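Session 9: Looking After the Hand-Held Gripper
Course notes, Tumelo Tshabalala
Revised 12/07/2020

Last session we got the gripper talking to the logger and everyone went home happy. This session is the part I like best, and I know how that sounds! We are going to take the finger end of the gripper down, look at every moving piece, and put it back together so it opens and closes the way it did on the first day. Bring the small hex keys, the blue tray, and clothes that can take some black dust.

What we are working on

The course unit is the Niltex two-finger hand-held. Each finger is a solid block with a rubber pad on its inner face, held by screws from the top. The finger rides on a set of linkage arms, and every pivot in those arms turns on a pin inside a brass bushing pressed into the plastic. When you squeeze the handle, the arms swing together and the fingers close while staying lined up with each other. It is a lovely little mechanism, and almost everything that goes wrong with it goes wrong in three places: the pads, the pivots, and the finger screws.

Remember from Session 3 that we rely on the opening width being repeatable. The logger only knows where the handle is. It works out where the fingertips are from the geometry, so any slop between the handle and the tips goes straight into your data, and you won't see a warning for it.

Before you touch a screw

Unplug the logger cable. Write the unit number and the current cycle count at the top of your service sheet. Then do the squeeze test, which takes less than a minute:

1. Close the fingers slowly on nothing. The tips should meet square, with no light showing along one side.
2. Open them fully and let go. They should open in one smooth motion.
3. Hold one finger still and try to rock the other from side to side. Write down what you feel, even if it is nothing.
4. Close on the steel test block and tug. The block should stay put.

Please do write the results down before you fix anything. Half the fun of this job is comparing the two columns afterward, and I can't grade a column that isn't there.

Pads

Pads are wear parts. We inspect them every 100 cycles of heavy picking and replace them at 2,000 no matter how good they look. A pad can go early if people have been picking up things with sharp edges, and you may find one side worn long before the other. Run a fingernail down the edge of the pad. A smooth edge is fine. A ragged edge means the rubber has started to tear, and a tear near the middle matters more than one at the bottom, as the middle takes most of the load on round parts.

Always change both pads together, even when only one is bad. A fresh pad facing an old one has a different grip and a slightly different thickness, and the closed position shifts toward the worn side. Peel from the tip downward, clean the face of the block with a lint-free cloth and alcohol, and wait until it is fully dry. Press the new pad on from the center out so you don't trap air. The Didov pads in drawer 3 come with a cut line on the back – that line goes toward the base of the finger.

Pivots and bushings

Now for the pivots. Open the fingers, rest the tool on the bench, and look at the rounded ends of the arms, where the bushings sit. 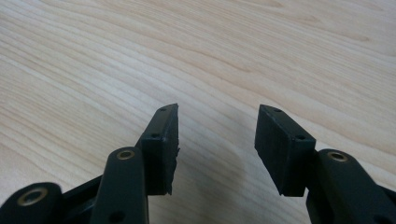
What you want from a bushing is a clean, even ring that sits flush in the plastic. If it stands proud on one side, it has started to walk out of its hole, and the arm needs to come off so it can be pressed back in. Use the Chauke hand press for that, never a hammer. Black paste around the ring is old grease mixed with dust. Wipe it away first, then judge the fit, because that paste can hide a surprising amount of play!

Put one small drop of light oil on each pin, work the handle ten or twelve times, and wipe off whatever comes out. More oil is no help at all. It creeps onto the pads, and then you are back at the previous section.

Finger screws

Check the tip screw and the rear screw on both fingers. Snug the rear one first, then the tip, then go back to the rear. They thread into plastic, so use two fingers on the short end of the key and stop when it stops. If a screw keeps turning, leave it alone and tag the unit for an insert repair. We will do those in October with the Plultden kit, and I am looking forward to it more than is reasonable.

Closing up

Repeat the squeeze test and fill in the second column. Plug the logger back in, re-zero with the fingers fully closed, and measure the test block three times. All three readings should agree with each other before the tool goes back on the rack. If they drift in one direction, go back to the pivots. If they jump around, suspect a loose finger screw.

For next session

Hand in your service sheet with both columns complete, and add a short paragraph on which of your four squeeze tests changed the most. Read the handout section on handle springs up to the wiring diagram. Spare pins are in the same drawer as the pads, so please put the lid back on the box when you are done.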